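ok load-in thread. been promising this since August and I have coffee and a little time before the next call so here goes, fast

context for new people: I do site operations for small outdoor festivals. food, music, some craft. the one I'm talking about mostly is Muvura, two streets and a parking lot, one day. not huge. still managed to gridlock it the first year

and when I say gridlock I mean a taco trailer nose to nose with the ice truck and neither one could back up. forty minutes of that. headliner's van behind the ice truck

first thing. your site map is not your load-in map. the site map shows where everything ends up. load-in map shows how it gets there and which way the wheels turn. make both. print both. different color paper

mark the one-way loop on it. arrows, big ones. vendors look at that map for maybe a second through a windshield

trailers go first. always. anything on wheels that stays on its wheels has to be parked before a single pop-up canopy opens. a canopy takes a minute to open and nobody wants to move it once the tables are in

and find out which side the trailer serves from!! put it on the application. "serving window: driver side / passenger side." I skipped that one year and had a lemonade stand selling lemonade to a hedge

also ask for hitch length. people give you the length of the box. the tongue sticks out way past that and then it's in your fire lane

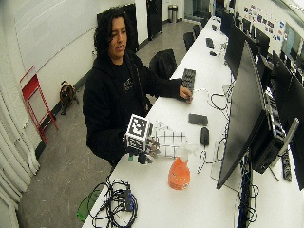
arrival windows. we used to tell everyone "gates open at 6, be set by 10." guess what. they all show up at 9:15. every one

now it's assigned slots by zone. far end of the street loads first, nearest the gate loads last, so nobody drives past a booth that's already built. sounds obvious written down. took us years

slot goes in the email subject line. not the body, not the attachment. subject line. "Muvura load-in: YOUR SLOT IS 7:20 AM, GATE B." they search for it on their phone at the light

no-slot, no-show, too-early people need somewhere to go. get a staging lot. ours is the Stesgate park and ride, they let us have the back rows before the commuter lot fills up (Sunday so it doesn't really fill up)

staging lot needs one person with a radio and the printed list. a real list, alphabetical by BUSINESS name, with the owner's last name next to it. half of them will tell you the one you didn't sort by

vehicle passes. we went through Flevunberg for these, same system we use for wristbands. works ok. scanning in bright sun was slow so the gate crew ended up reading the booth number off the pass anyway. print the booth number HUGE on the pass

like, huge. fills half the sheet. pass goes on the dash driver side, then your crew can wave them along without stopping anybody

8 a.m. is our hard line for engines on the main street. after that it's hand carts only. we hold it. yes even for the guy who's been coming since the start. especially him, everyone's watching to see if he gets in

rent more carts than you think. flatbed ones, not the little folding wagons. wagons die at the first curb cut

power. ugh. whole seperate thread but the short version - run cable before vendors arrive, not after. if they beat your electrician to the spot they'll park right on top of the drop

and tape the booth number on the end of every drop so they don't just grab the closest one. they will still grab the closest one. but fewer
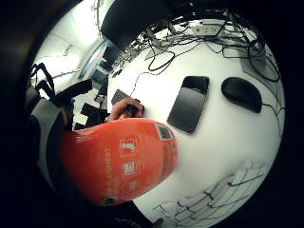

One reply already in my mentions saying assigned slots only work if you're willing to turn people around, and that their event dropped them after a season when the gate crew kept waving friends through.

yep. totally agree. slots with no consequence are just decoration. our rule is you miss it, you go back to staging and wait for the next gap. no yelling, no fee, just wait. the waiting does the job

same reply asked about fees for late arrivals. tried it. collecting it was worse than the lateness. dropped it

ok tents. Figueiredo does our big ones, the stage cover and the beer garden. they want to come in the night before and you should say yes even if the street permit costs more. a tent crew and a vendor line can't share a street, just can't

get the stake or no-stake answer in writing before you book. we were on asphalt so it was all ballast, and ballast means a forklift, and a forklift means somebody moving the planters first. who moves the planters? figure out who moves the planters

fence. 400 feet of bike rack for our gates and the beer garden, and I have it dropped in 4 piles where it's going to be used instead of in one giant stack by the truck ramp. the delivery driver grumbles. buy him breakfast

leave the fence line open at the corner until the last truck's out. we closed it early once, looked great, trapped the sound company inside

signs for load-in are not the pretty festival signs. yard signs, black marker arrows, GATE A, GATE B, STAGING. put the first one way earlier than you think, before the turn, not at the turn

radio channels: 2 is plenty. one for gates and staging, one for everyone else. we had one for each department and people spent the whole morning on the wrong one asking if anyone could here them

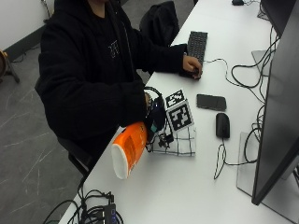

Black hoodie, keyboard, cables.

ok moving on. load-OUT. which people plan for about as hard as they plan their own nap. it's worse than load-in. dark, tired, everyone wants to leave at once and there's still people wandering around with funnel cake

no vehicles until the street is clear. not the published end time, CLEAR. somebody walks it end to end and calls it on the radio. then the loop opens, same direction as the morning. same direction!! don't get clever

and the booth has to be broken down and on the curb before they go get the truck. otherwise the truck sits there with the flashers on while they fold tablecloths. we hand them a little release ticket when they're packed, no ticket no truck

release tickets are literally raffle tickets. costs nothing. best thing we've added

trash. tell the hauler what time load-out REALLY ends, not the time you wish. last year the dumpster left before the corn guy did. so much corn

grease too. ask on the application where it's going. "I'll handle it" is not an answer, I've found where "I'll handle it" goes and it's the storm drain by the bank

stuff I still haven't solved: vendors who bring a second vehicle and don't mention it. where musicians park. dogs in trucks. if you've got the second vehicle thing figured out please tell me

some of you asked for the vendor email template, I'll clean it up and post it this week. has a few names and phone numbers in it I need to pull out first

power thread after that, and maybe one on rain calls if I can stand to relive it. phone's ringing, it's the port-a-john company, gotta go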